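このサイトではCookieを使用しています。閲覧を続けると、Cookieの使用に同意したものとみなされます。

悪役が主人公になるとき　〜映画『Hedutano』と原作アニメを見比べてみた〜

2026年1月29日　文：映像文化ゼミ3年
シェア 15　コメント 3

最初に白状しておくと、このテーマを選んだ理由はものすごく単純で、『Hedutano』の魔女が好きだからです。好きすぎて、ゼミの発表希望調査に「Hedutanoの魔女」とだけ書いて出したら「それはテーマではなく推しです」と赤ペンで返ってきました。そこから何とか研究っぽい形にしたのがこのレポートです。赤ペンの皆さん、見てますか！

というわけで今回調べたのは、昔の長編アニメ『眠らずの塔』で悪役だった魔女Dernton（以下、日本語ではダーントンと書きます）が、実写映画『Hedutano』で主人公になったとき、何が残って何が変わったのか、という話です。ネタバレは全部します。未見の人は先に見てきてください。待ってます。

■どうして悪役が気になるのか

子どものころ、うちには『眠らずの塔』の録画があって、わたしはお姫さまの歌の場面を早送りして魔女のところばかり見ていました。お姫さまには悪いけれど、歌って、鳥に話しかけて、だまされて塔に入るだけなんですよ。いっぽうダーントンは、初登場で階段をゆっくり下りてくるだけで広間のろうそくが一列ずつ消えていく。笑わない。走らない。怒るときほど声が小さい。五歳児の心をつかむには十分すぎました。

ゼミで話すと、同じような人がけっこういました。「魔女の塔に住みたかった」とか「カラスの役がやりたかった」とか。逆に「怖くてテレビの裏に隠れた」という人もいて、その人はいまだにダーントンの紫色のマントがだめだそうです。実写版も誘ったのですが断られました。

■調べ方

やったことは地味です。アニメ版と実写版を最初から最後まで見て、ダーントンが画面に出てくるカットを書き出しました。どこまでを1カットと数えるかでかなり迷って、手だけ、影だけの場合も「本人が出ている」に入れることにしました。声だけのときは入れていません。

アニメ版は141カットでした。正直もっと多いと思っていたので、出た数字を見て「えっ、これだけ？」と声が出ました（図書館の視聴ブースで。すみませんでした）。あんなに強烈なのに、ちゃんと顔が映る時間は短いんです。実写版も同じやり方で数え始めたものの、主人公なのでほぼずっと出ていて、途中で数える意味がよくわからなくなり、セリフと衣装と「誰と一緒に映っているか」を見る方法に切り替えました。計画の立て方が甘かったです。これは反省点。

あわせて、学内の同好会Clonarの上映会におじゃまして、見終わった人に感想を書いてもらいました。用紙の回収は15枚。統計と呼べるような量ではないので、参考くらいの扱いにしています。

■変わったところその1：理由がついた

アニメ版のダーントンには、悪いことをする理由がほとんどありません。お祝いの席に呼ばれなかったとか、そういう説明すらなくて、ただ来て、呪って、帰る。天気みたいな人です。

実写版では、ここに長い過去がつきます。もとは国境の湿地を守る番人で、王様と約束を交わしていたのに、堤防を築かれて湿地を干されてしまった。約束のしるしだった銀の笛を王様が炉に投げ込む場面は、わかっていても胸が痛かったです。初回は泣きました。2回目はメモを取りながら泣きました。

ただ、感想用紙を読むと、ここは意見が割れています。「共感できるようになってよかった」という声がある一方で、「理由がないから怖かったのに」「かわいそうな人にされてしまった気がする」という声もあって、わたしはどちらにもうなずいてしまいました。魔女が好きな人ほど後者に寄っているように読めたのがおもしろかったです。推しには推しのままでいてほしい、という気持ち、すごくわかる。

■変わったところその2：カラスがしゃべる

アニメ版のカラスは鳴くだけです。肩にとまって、たまに不吉な方角へ飛んでいく。それが実写版ではSamarakoon（サマラクーン）という名前をもらい、人の姿になって、よくしゃべります。かなりしゃべります。

最初は「いらない！」と思ったのですが、見返してみると、彼の役目はとても大きいです。ダーントンは本心を口にしない人なので、誰かが横で「本当は心配なんでしょう」と言ってくれないと観客に何も伝わらない。アニメでは本心がなくても困らなかったけれど、主人公になると困る。だからカラスに口がついたのだと思います。

それに、二人の掛け合いが楽しいんですよね。塔の上で冷めたスープをめぐって延々と言い合うくだりは、上映会でも一番笑いが起きていました。あの場面、物語の筋にはまったく関係がないのに、終盤でサマラクーンが戻ってこない夜、ダーントンがスープを二皿並べるところで効いてくるんです。ずるい。

■変わったところその3：竜になる場面

さあ、ここです。わたしがいちばん書きたかったところです！

アニメ版のクライマックスで、ダーントンは巨大な蛇のような竜になります。塔に巻きついて、緑の炎を吐いて、橋を全部落とす。作画の勢いがすさまじくて、竜の輪郭が毎回少しずつ違って見えるくらい線が暴れています。それがまた生き物っぽくていい。

なのに実写版では、竜になるのはダーントン本人ではありません。サマラクーンが竜に変えられて、彼女はその背中に乗るんです。映画館で「違う違う違う」と心の中で叫びました。なんで本人がならないの。竜になってこそでしょう。

でもレポートなので、冷静に考えました。実写版は、ダーントンが「人の姿で、人の言葉で」王様と向き合う話として組み立てられています。竜になってしまうと顔が見えなくなるし、しゃべれません。最後に彼女が王様に言う「笛の音を覚えているか」というセリフは、人間の顔をした俳優が言うから重いわけで、火を吐きながらでは言えない。理屈としては納得しました。理屈としては、です。

ちなみに感想用紙にも「本人が竜になってほしかった」と書いた人がいて、その横にものすごく上手な竜の絵が描いてありました。連絡先がなくてお礼が言えていません。この場を借りて、ありがとうございます。

■残ったところ

変化ばかり書いてきましたが、残っているものもあります。たとえば歩き方。実写版のダーントンもやっぱり走りません。兵士に囲まれても、塔が崩れても、歩く。あと、怒ると声が小さくなるところ。堤防の前で「下がれ」とささやく場面は、アニメ版の広間の場面と間の取り方がそっくりで、続けて再生したとき鳥肌が立ちました。

衣装は、マントの紫がぐっと暗くなって、ほとんど黒に見えます。でも裏地だけはアニメと同じ明るい紫で、ひるがえったときにちらっと見える。原作が好きな人が作ったんだろうなあ、と勝手に想像してうれしくなりました。

音楽についても触れたいのですが、わたしは楽譜が読めないので、「あのメロディが戻ってきた気がする」以上のことが言えません。音楽に詳しい人、誰か一緒にやりませんか。本気で募集しています。

■お姫さまはどうなったか

発表のときに一番質問が多かったのがここでした。実写版のお姫さまは、歌いません（びっくり）。その代わり、湿地の地図を描いています。最初はただの趣味みたいに出てくるのですが、その地図のおかげで昔の水路が見つかり、干された土地に水が戻る。早送りされていたあの子が、地図一枚で話を動かすんです。

わたしはずっとお姫さまを「つまらない役」と決めつけていたので、これはちょっとこたえました。気になってアニメ版の歌の場面を、今度は早送りせずに見たら、歌詞の中に湿地の鳥の名前がいくつも出てくるんですね。地図の設定はここから取ったのかもしれません。制作側の資料までは当たれなかったので、あくまでわたしの想像です。

■やってみて思ったこと

見始めたときは「実写版はどれだけ原作を壊したか」という気持ちが少なからずありました。いまは、悪役を主人公にするには足すものと引くものがあって、その引かれたほう（理由のなさとか、竜とか）を惜しむのがわたしの立場なんだな、と整理できた感じです。どちらが上という話にはまだできません。

足りなかったところもたくさんあります。比べたのが2作品だけなので、ほかの「悪役主人公もの」にも同じことが言えるかはわかりません。感想をくれた人も、わざわざ上映会に来るような映画好きに偏っています。それから、12月に前半の下書きを書いたときはカット数の数え方のメモがぐちゃぐちゃで、あとから自分で読めずに数え直しました。メモは日付とルールを書いてから始めること。来年度ゼミに入る人は本当に気をつけてください。

次は舞台版を見に行くつもりです。舞台では竜をどうするんでしょう。布？　人がたくさん入る？　それとも、またカラスに任せちゃう？　いまから楽しみでチケットのことばかり考えています。

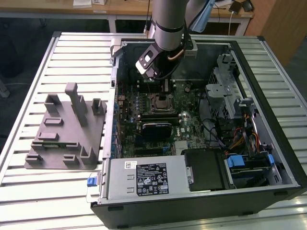

横置きにしたデスクトップパソコンの内部とロボットアーム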